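Comparando pastilhas de garra, parte 1 (thread). Estou testando a azul, de aspecto emborrachado, contra a rígida que usávamos desde janeiro. Tudo na garra de mão, com louça de casa.

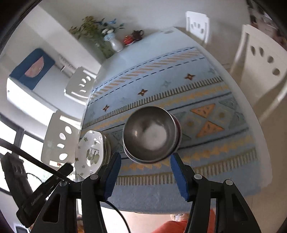
Halima Tijani respondeu perguntando se não faria mais sentido testar direto no braço, porque na mão a gente corrige a força sem perceber e a comparação fica viciada.

Corrige mesmo, Halima. Por isso a mesma pessoa faz os dois lados do teste, no mesmo dia, e a ordem das pastilhas é sorteada. O braço entra na parte 2, quando o controlador da Gistell voltar da revisão.

O protocolo: 4 objetos, 2 pastilhas, 32 pegadas por combinação. Total de 256. Cada pegada é levantar, segurar 10 segundos e devolver à mesa. Se escorregar e eu precisar apertar de novo, conta como falha.

Os objetos são uma tigela de inox, um prato, uma xícara e um bule pequeno. Escolhi pensando na borda. A da tigela é polida e curva, e era nela que a pastilha rígida mais dava problema.

Resultado na tigela: a rígida falhou 10 vezes em 32, a azul falhou 2. Com a rígida a tigela gira no eixo entre as duas pastilhas e pende para um lado. Com a azul também gira, só que devagar, e dá para devolver à mesa antes de passar dos 10 segundos.

No prato a diferença foi menor, 4 falhas contra 2. Pego pela borda, um de cada vez. Tirar o prato de cima da pilha é bem mais chato do que pegar um prato solto, porque a ponta do dedo precisa entrar entre um e outro. A azul é mais grossa e atrapalha nisso. Lixei a ponta de um par reserva e melhorou, mas esse par ficou fora da conta.

Xícara e bule: nenhuma falha com nenhuma das duas. Objeto fácil demais para separar as pastilhas. Na próxima rodada troco a xícara por um copo de vidro liso.

O Kwabena Fiadzo perguntou por desgaste. Depois das pegadas com a azul, a borracha ficou marcada na beirada de dentro, uma linha fina na altura em que a tigela encosta. Não rasgou. A rígida está igual a quando saiu da caixa.

Limpeza: a azul junta poeira e fiapo de tecido. Passei pano com álcool entre um objeto e outro. Sem isso eu não confiaria nos números do final da sessão.

Sobre a câmera. A lente é bem aberta e entorta tudo perto das bordas. Para ver o contato das pastilhas serve. Para medir o ângulo da tigela não serve sem calibrar. A Korkor Gbeho está com a calibração e me passa o arquivo quando fechar.

Cabo: prenda antes de começar. Na primeira tentativa ele puxava o dedo esquerdo quando eu virava o punho, e tive que jogar fora a série inteira e refazer.

Preço eu não vou comparar. O par azul veio da Jallgate como amostra, o rígido veio junto com a garra. Ninguém me pagou por isto.

Por enquanto fico com a azul para metal polido e com a rígida para tirar prato de pilha. Queria uma só para tudo e ainda não tenho.

A planilha com as 256 linhas vai para a pasta do Nulura. Quem quiser acesso me manda mensagem. Se alguém já usou pastilha Hollmann com vidro, me diga qual dureza.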